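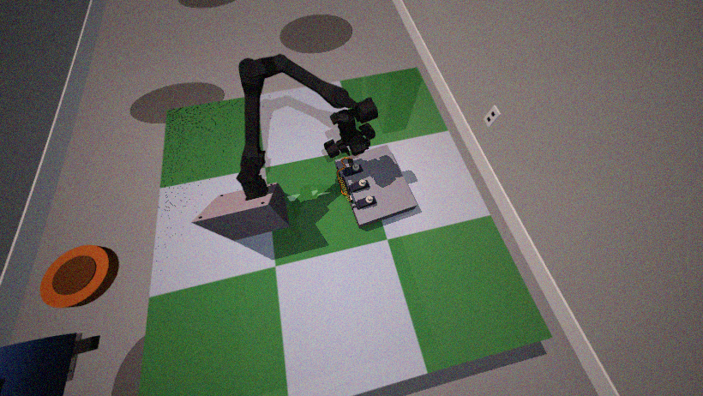 A simulated robot arm at a board with three knobs. Karla Contreras's team practices stove controls in software before trying them in a kitchen.

Karla Contreras gets asked the same thing at every family dinner: when can she bring one home to do the dishes?

"I tell them to keep the sponge," she said.

Contreras runs testing for the household project at Sarnora, a small robotics company in Culdale. Her group has spent most of the year on knobs. A stove has them, and so do washers, dryers and a lot of the older machines on shop floors.

"A person turns a knob without looking at it," she said. "For an arm, you have to get the fingers to the right spot, close them the right amount, and turn without sliding off. If you're off by a little at the start, you're off by a lot at the end."

Most of the work is done in simulation. In January the group ran 733 attempts at a single knob turn, and 481 of them passed. Contreras does not think much of that number.

"Would you keep a stove that worked that often?" she asked. 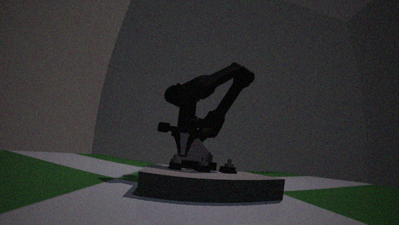

Page last changed: January, 4:10 p.m.

The simulated room is plain, with bare walls and a checkered platform under the arm. Contreras said real kitchens are harder. There is grease, there is glare, and someone has left a towel over the handle.

Shops are closer, in her view. Espinoza, a laundry equipment repair business across town, has talked with her about an arm that would work the dials on a test bench all day. "Same bench, same dials, same height," she said. "I could see that in 2 years. A house, I won't give you a date."

She is 49 and worked in appliance repair before she moved into testing. She still fixes her own dryer.

Asked which chore she would hand over first, she took a while to answer.

"Checking that the burners are off after I've left for work," she said. "I've driven back for that more than once."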